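Moving a Retail Bank to Shared Cloud Services
Session 6 handout: core systems, channels and the order of work

Before the session, please read the Jikholm case in the reader. The notes below follow the lecture but leave out the worked costings, which Zakhar Panasiuk will cover in the May tutorial.

1. Where the bank started

Jikholm is a mid-sized retail bank with 2,659 staff. Its core ledger ran on two machines in its own building, with a nightly batch that began at 11 pm and had to be finished before branches opened. Everything a customer could see – balances, card limits, standing orders – was a copy taken after the batch. The mobile app, when it came, read the same copy. A payment made at lunchtime showed as pending until the next morning.

The bank had 670 internal applications on its register. Many did the same job for different departments. Three separate systems held a customer's address, and a change of address entered at a branch reached the mortgage system only when a clerk keyed it in again.

2. What "moving to the cloud" covers

The phrase is used for at least four different pieces of work, and students often run them together in essays.

Rehosting: the application is moved to rented machines with little or no change.
Replatforming: the database or operating system underneath is swapped for a managed one.
Rewriting: the application is built again, usually in smaller parts.
Replacing: the bank stops running its own application and subscribes to a supplier's.

Jikholm used all four. The branch diary was replaced. The document store was rehosted. The payments hub was rewritten over two years. The ledger itself was left alone at first, and a layer called Prullel was placed between it and the channels, so that the app and the branch screens asked Prullel for a balance and never spoke to the ledger directly.

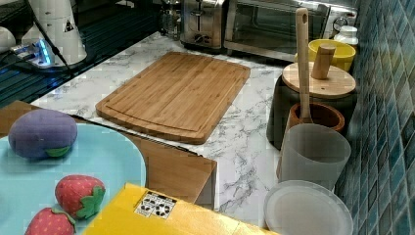
An interface layer of the Prullel type does one main thing: it fixes the shape of the question so that the system answering it can be changed later. The channel asks for a balance in an agreed format and gets one back. Which machine produced it is hidden. Think of a kitchen counter with a toaster and a toaster oven at the back of it. Both will brown a slice of bread, and someone who has only asked for toast needn't know which was used. Trouble begins when the caller relies on something particular to one of them, such as the oven's control knob. At Jikholm the card system had come to depend on the ledger's own error codes, and these had to be reproduced inside Prullel for more than a year after they should have gone.

3. Order of work

Cor Hermans, who led the programme, set the order by risk and not by cost. Internal tools went first, then read-only customer services, then payments. Gladys Villca's paper (reader, second item) argues that this was too cautious. In her view the savings came late, and the bank paid for both the old building and the rented capacity through most of the programme. Read her section on double running closely. It will be useful for the assignment.

The mobile app, Tello, was released first to 800 customers who had agreed to test it. Two faults were found at this stage. Joint account holders saw each other's personal alerts, and the log-in step failed for anyone whose surname contained an accent. Neither had shown up in the bank's own testing, which used made-up customer records with plain names.

4. Contracts and exit

The regulator expects a bank to be able to leave a supplier. Jikholm's contract with its hosting firm, Kustano, gave 20 months' help with leaving, but said nothing about the format in which data would be handed back. Bríd Ó Dubhghaill raised this in the second contract review and a schedule was added. Points to look for in any such contract:

– who holds the encryption keys
– where backups are kept, and under which country's law
– whether the bank's auditors may visit the site
– what happens if the supplier is sold

5. For the seminar

Come prepared to talk about either of these. Should Jikholm have replaced its ledger before launching Tello? And how would you measure whether the interface layer was worth its cost, given that its main benefit is a change that may come years later?

The assignment brief is on the course page. Questions about extensions go to Yaneth Quintero at the department office, open until 4 pm.

Related items
Session 5 handout: Batch processing and the overnight window
Session 7 handout: Outsourcing and operational risk
Reader: Villca on double running
Tutorial sheet: Costing a migration
Glossary of banking systems terms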